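**Two hand-held grippers on one plate: how do you align the trajectories in time?**

**mojtaba_b**
Hello all. I work on the software side of a bimanual project, mostly trajectory processing before training. Our demonstrations are recorded with two hand-held grippers, one for each hand, each with its own wrist camera and its own clock. The task family is table setting: plates, bowls, small dishes.

My problem is the plate. With bowls the learned policy is fine. With a big plate both grippers take the rim, and at the moment of lifting one arm is always a little earlier than the other. The plate tilts and slides out. I have 400 demonstrations of this task and I believe the human motion in them is good, so I suspect the time alignment between left and right.

At the moment I align by the timestamps of the host computer. Is this the normal way? Other details: visual-inertial tracking for each gripper, action chunks of 18 steps, two arms with separate impedance controllers.

Mojtaba Bahrami

**skokano**
Host timestamps are arrival times. You are measuring USB and driver latency together with the thing you want. If one camera goes through a hub and the other doesn't, you get a constant offset plus jitter, and the jitter is the part you can't subtract later.

Do you have the device timestamps in the raw logs?

**mojtaba_b**
Yes, both are kept. I did not use the device ones, as the two clocks start from different zeros and I saw drift on longer sessions.

**farah_k**
Drift is linear enough over one session that you can fit it. Clap the two grippers together at the start and at the end, find the peak in both IMUs, fit offset and slope. We did this for a whole winter with no sync cable at all.

**prustater**
I disagree that timing is the first suspect. A rigid plate between two stiff grippers will punish any error, also a spatial one. If your two trajectories live in separate map frames and the transform between them is wrong by 4 mm, the arms fight each other through the plate. From outside this looks exactly like "one arm is earlier".

Check the distance between the two gripper tips during the lift, in the demonstrations, not in the rollouts. The plate doesn't stretch. While both are holding it, that distance must be constant.

**skokano**
Good test, but it mixes both causes. A time offset also makes the distance vary when the plate is moving.

**prustater**
Only when it is moving. Hold it still in the air for a moment and the time offset disappears from the number. What remains is spatial.

**mojtaba_b**
Thank you, this is a very useful distinction. I ran it today. In the still part the distance is flat inside each demonstration, but it differs from one demonstration to the next. In the moving part I get a clear bump, and the bump becomes smallest when I shift the right side by about 300 ms. I did not expect so much. So it seems both of you are right and I have two errors.

**danica_h**
A shift that large smells of a buffered stream. Look if one camera has a deeper queue in the driver settings. I had the same case, with a queue that nobody had set on purpose.

For the spatial part: are you relocalizing both grippers in one shared map, or is each one building its own and you register afterwards?

**mojtaba_b**
Each one builds its own, then I register with a tag on the table at the start of the recording. And yes, the queue on the right camera is deeper. I am a bit ashamed.

**danica_h**
Then I would record one slow mapping pass of the room and relocalize both in it. A single tag seen at a flat angle gives you a poor rotation, and the error grows with distance from the tag. Patterned tablecloth is also tricky. It gives many features, but repeated ones, and when the cloth moves with the plate the map is no longer static. Mask the lower part of the view or let the floor and furniture carry the tracking.

**amisex**
Going against the crowd here: fix the data, sure, but don't run two independent impedance controllers on one rigid object. Use a relative pose term between the arms and keep it soft along the line between the tips. Human hands do this for free, and your demonstrations contain no force to learn it from.

**prustater**
That hides calibration errors until they come back in another task.

**amisex**
It also gets plates off the table. Do both.

**farah_k**
Agree with amisex on the softness, disagree on the order. First data, retrain, then look at what is left. Otherwise you never know which change helped.

**mojtaba_b**
I will follow this order: queue depth, clock fit with the clap, one shared map, retrain, and the coupled controller as the last step. I attach a view from the left gripper for the question of the tablecloth and the features.

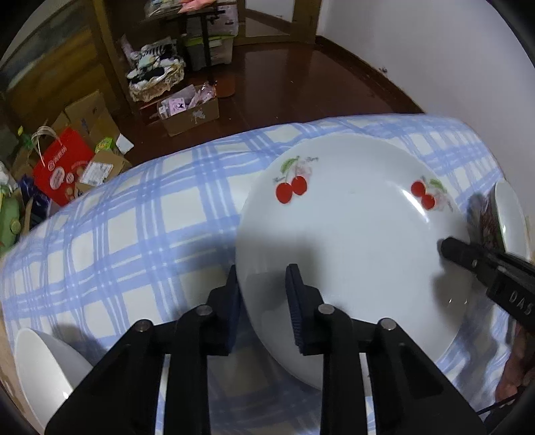 **farah_k**
Before you retrain, do you plan to resample the two streams to a common rate first, or to apply the clock fit first?

**mojtaba_b**
The clock fit goes first, on the raw device timestamps of both sides. After that I interpolate the poses to one common time grid and cut the chunks from there.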